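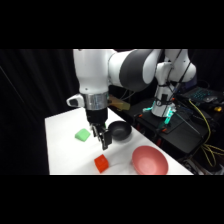 IgG1のヒンジの柔軟性と、SPRで出る見かけの親和性の関係について質問します。同じ可変領域をIgG1とIgG4に載せ替え、抗原をチップに固定して測ったところ、IgG4の方が解離が明らかに遅く出ました。一価の結合だけなら差は出ないはずなので、二価結合の寄与を疑っています。写真のアームでいえば、黒い二本指のグリッパーが二つのFab、その手前で角度を変える関節がヒンジに当たり、指の開き方と手首の曲がり方で、届く抗原の組が決まるという理解です。ただ、ヒンジの長さだけならIgG4の方が短く、届く範囲は狭いと思っていました。逆の結果になる理由が説明できません。抗原の固定量は3,000 RU、抗原は単量体の可溶性ドメインです。

投稿者:tannous_lab

Re: ヒンジと見かけの親和性
投稿者:kd_fit

固定量が多すぎます。3,000 RUで単量体の小さいドメインなら表面の抗原間距離はかなり詰まっていて、ヒンジの到達距離が効く条件になっていません。その密度では再結合も物質移動律速も入るので、解離が遅いことをアビディティと呼ぶ前に流速を変えて測り直すべきです。流速で曲線が動けばサブクラスの議論は保留。

あと比喩の件ですが、グリッパーの指は同時に閉じて一つの物を挟みます。二つのFabは別々のエピトープに独立に結合するので、対応していません。

Re: Re: ヒンジと見かけの親和性
投稿者:tannous_lab

比喩については指摘の通りです。流速はまだ振っていません。
向きを逆にした測定(抗体を捕捉して抗原を流す)は済んでいて、そちらではka、kdともサブクラス間で差がありません。一価の親和性は同じと見ています。

Re: ヒンジと見かけの親和性
投稿者:plikari

逆向きで差がないなら可変領域は同じ挙動でよいと思います。そのうえで確認したいことが2点。

IgG4はS228Pを入れてありますか。野生型のヒンジだと鎖内ジスルフィドの異性体ができて、還元的な環境では半分子の交換が起こります。精製品を単独で保存しているなら相手も同じ抗体なので特異性は変わりませんが、他のIgG4が混ざる系では一価の分子種が出ます。その場合は解離が速い側に動くはずで、今回の結果とは逆です。

もう一つは凝集体。数%でも多量体が混じると、抗原固定の向きでは解離相の後半が極端に平らになります。捕捉の向きでは見えにくい。サイズ排除をかけた直後の画分で測っていますか。

Re: Re: ヒンジと見かけの親和性
投稿者:tannous_lab

S228Pは入っています。サイズ排除は精製の最後にかけましたが、IgG4の方だけ、その後4℃で18時間置いてから測定しました。IgG1は当日です。条件が揃っていませんでした。

Re: ヒンジと見かけの親和性
投稿者:brasow77

4℃で18時間くらいで凝集が出る抗体なら、そもそも製剤として扱えないでしょう。保存より先に緩衝液を疑います。プロテインAの溶出のあと、中和までどのくらい低pHに置きましたか。IgG4のFcは酸に弱いことが多く、IgG1と同じ手順でも凝集しやすい。CH2の安定性の差です。
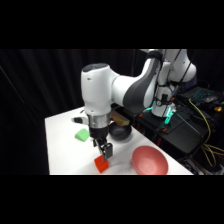 溶出画分は管にあらかじめ中和液を入れておいて受けるのが無難です。pHが3台まで落ちる溶出なら、もう少し高めのpHで溶出できる担体に替える手もあります。収量は落ちますが。

Re: Re: ヒンジと見かけの親和性
投稿者:kd_fit

凝集説には半分同意します。ただ、サイズ排除の後に単量体の画分を取っているなら、酸による凝集体はそこで除けているはず。残るのは、構造が一部崩れた単量体が後からゆっくり会合する経路で、それなら保存時間の方も無関係とは言えません。brasow77さんの「保存より先に緩衝液」は順番として決めつけすぎでは。

Re: Re: Re: ヒンジと見かけの親和性
投稿者:brasow77

後から会合する経路は否定していません。その原因を作るのが酸処理だという話です。保存だけ揃えても、崩れた単量体が残っていれば同じことが起きます。

Re: ヒンジと見かけの親和性
投稿者:w_jaber

Wissam Jaberです。過去に似た現象を扱いました。うちの場合は凝集ではなく、解析モデルの問題でした。抗原固定で完全長IgGを流したデータに1:1モデルを当てると、解離の速い成分と遅い成分を一本の指数で平均することになります。サブクラスで二価になる割合が少し違うだけで、kdは大きく動いて見えます。二価アナライトモデルも、表面の抗原の分布が不均一だとパラメータが一意に決まらないので、値はあまり信用しない方がいいです。

実用的にはFabにして流すのが一番早いです。Fabで差が消え、IgGで差が残れば、原因は二価結合か凝集に絞れます。パパイン消化はヒンジの配列で切れ方が違うため、サブクラスごとに時間を決め直してください。組換えで発現するならその心配は要りません。

固定量を段階的に下げる実験も併せて行うこと。密度を下げても差が縮まらなければ、二価結合の説明は苦しくなります。

Re: Re: ヒンジと見かけの親和性
投稿者:plikari

Fabに賛成。ただ「ヒンジが短いから届く範囲が狭い」という最初の前提は、もう少し分けた方がいいと思います。同じ班のHanan Dabbasに聞いたところ、柔軟性の順はIgG3、IgG1、IgG4、IgG2と習うことが多いけれど、これは溶液中での動きの話で、表面の特定の間隔に対する結合のしやすさとは別だとのことでした。間隔が詰まった表面では、大きく開ける分子が有利とは限りません。

Re: Re: Re: ヒンジと見かけの親和性
投稿者:kd_fit

それを言うには表面の間隔が分かっていないといけません。デキストラン層に固定した抗原は三次元に散っていて動くので、間隔という量がそもそも定義しにくい。平面型のチップでやるなら議論になります。

Re: ヒンジと見かけの親和性
投稿者:tannous_lab

ありがとうございます。次の順で進めます。

サイズ排除を両サブクラスとも測定当日にかけ直す
流速を振って物質移動の影響を見る
固定量を段階的に下げる
組換えFabを作る

溶出は中和液を先に入れた管で受けていましたが、画分を混ぜた後のpHは測っていませんでした。次の精製で記録します。平面型のチップは手元にないので保留です。Fabの発現は4月に入ってからになります。

Re: Re: ヒンジと見かけの親和性
投稿者:brasow77

かけ直す前に、今あるIgG4をそのまま分析用のカラムに少量流してください。かけ直した後では、元の試料に凝集体があったかどうか確認できなくなります。

Re: Re: Re: ヒンジと見かけの親和性
投稿者:tannous_lab

了解しました。残りを流してから作業に入ります。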